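Unit 3: Leaving Office, and the Stories Told About It
Instructor: Nafula Rugemalira
Reading for this unit: Muriithi, chapter 2; the Ševčík lecture transcript

Start with the problem of sources. Almost everything we have on why a leader stepped down comes from the leader, from people who worked for the leader, or from rivals. All three have reasons to tidy things up. A speech given years later at a conference is evidence of what the speaker wants remembered. Treat it that way in your papers.

Muriithi's claim, in short: losers concede when the cost of staying is higher than the cost of going. Costs of staying include a split army, unpaid civil servants, frozen accounts abroad and a party that has already begun talking to the winner. Costs of going are mostly prosecution and the loss of friends. He codes 30 handovers and says the model fits over half of them. I would ask how he coded the doubtful ones. He coded them himself, and he knew the outcome when he did it.

Ševčík goes the other way. For him the private character of the leader matters most, and he leans on memoirs to show it. The memoirs are good reading. They are also written by people with a publisher and a legacy to look after, and Ševčík checks very few of them against minutes, call logs or the press of the time.

What would count as better evidence?
- Statements made before the result was known
- Orders given to the security services in the days after the vote
- Accounts from junior staff, taken separately
- Drafts of the concession speech, where they survive (they rarely do)
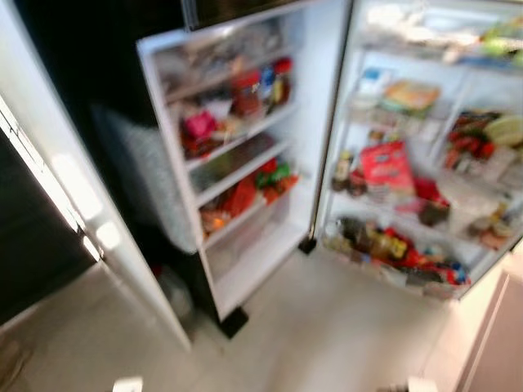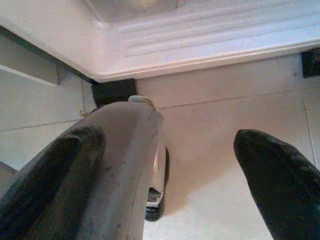
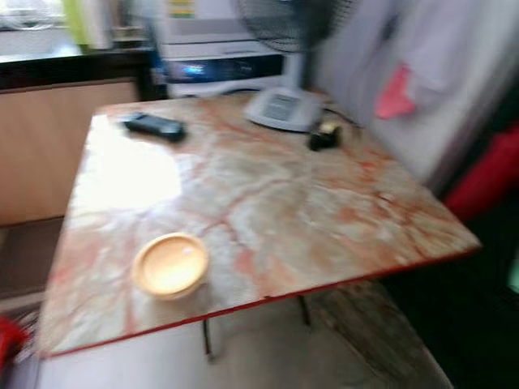 Note on the Rashidi interviews. Tumaini Rweyemamu collected 14 of these with former aides, and they are often quoted as if they settled the matter. Read the dates first. Most were recorded long after the handover, and 3 of the aides were by then working for the same foundation. When those three use the same phrase about "the peace of the nation," that tells you something about the foundation. It may tell you very little about the night of the count.

Peace summits and honorary titles

Former leaders who go quietly tend to be invited to speak, to observe elections and to mediate. Alvarado calls this a reward system and thinks it encourages the next incumbent to go as well. Maybe. His cases are all people who had already left, so we never see the ones who looked at the same rewards and stayed put. He also treats an invitation as proof of influence. Plenty of mediators fly in, give a keynote and fly out – the talks go on without them or don't go on at all.

None of this means conscience is never at work. It means that you can't read it off the speech. If you want to argue for it, show me a moment when the leader had a real chance of holding on and the documents show it being turned down.

For the January session

Bring two pages on one handover from the course list. Say who your sources are, when each of them spoke, and what each stood to gain. Use at least one source that disagrees with your own view. Papers that open with a quotation about democracy will be handed back.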